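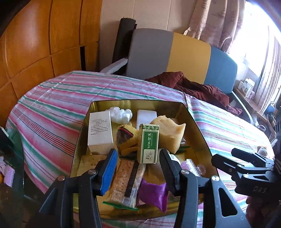 Print this page | E-mail this to a friend
Posted 9 October 2018 by Carmela Colombo
14 comments | 43 shares

When the Gripper Won't Let Go: Household Tips for Grabber Trouble

I love these things. I have a hand-held gripper for kitchen work, a long one for the garage, and my neighbor Vaughan Pomare has a little motorized arm on his workbench that he lets me play with far too often. So please take what follows as coming from a fan! But last January I crushed a whole sleeve of crackers and pinched the web of my thumb hard enough to see stars, all in one afternoon, and I've been collecting fixes ever since.

The slow-release fault. Mine was an Isero, a motorized one, and when I let go of the trigger the fingers stayed shut for a second or two and then flew open. You can imagine what that does to a biscuit. I took it for a weak spring. Vaughan took it apart on a towel and found sugar and crumb packed into the pivots, hard as varnish. Warm water on a cotton swab, a toothpick for the corners, dry it overnight, one drop of light machine oil on each pivot and wipe off what shows. Don't use cooking oil! It goes gummy and you're right back where you started.

Take the battery out first. I mean before the swab, before the toothpick, before you so much as look at a screw. I didn't, and that's the thumb story. The trigger was stuck partway down and the moment the crumbs came loose the fingers snapped shut.

Check the screws at the pivots. If they've worked loose, the fingers cross at the tips and you get a sideways twist when you squeeze. Snug is enough. Cranked all the way down, they bind, and a binding pivot feels exactly like a dirty one (I cleaned mine twice before I figured that out).

Pads. A soft pad is wonderful on glass jars and slick wrappers, but it does wear, and a pad on its way off will fold over and drag whatever you're holding with it. Press the edges with a fingernail every so often. If one lifts, peel it all the way, clean both sides with rubbing alcohol, and glue it again with contact cement. Clamp it with a clothespin and leave it alone until morning. Bare ridged teeth are great for cardboard and terrible for cake, or anything in thin plastic. They'll go right through.

Practice on something cheap. Fill a cookie tin with odds and ends, some hard, some squashy, some in crinkly wrappers, and try lifting them out one by one. You learn so much in ten minutes. Start with the boxes, which forgive you, and leave the soft cake for last. Stay off the tin wall, too. If a finger catches the rim with the motor still pulling, something has to bend, and on mine it was the finger.

If it's jammed on something right now: stop squeezing. Battery out. Set the whole business down on a folded towel and work the item free along its long side, never by yanking straight back. If it's a hand that's caught, same order, and have someone else slide a wooden spoon handle between the fingers to spread them. Metal tools slip.

Things I'd skip: spray lubricant anywhere near food, rubber bands as a replacement spring (they let go without warning), and reaching in with your free hand to "help" while the power is on. That last one is how Graziella Martinelli lost a fingernail, and she's the careful one in our family.

Since the big cleaning I've gone 23 weeks without a jam, with a quick wipe every Sunday night or whenever I remember. The bent finger never did come quite straight. Vaughan is trying to talk me into a Ploltik, and I'm very tempted, but I'd want to feel the trigger first.

Print this page | E-mail this to a friend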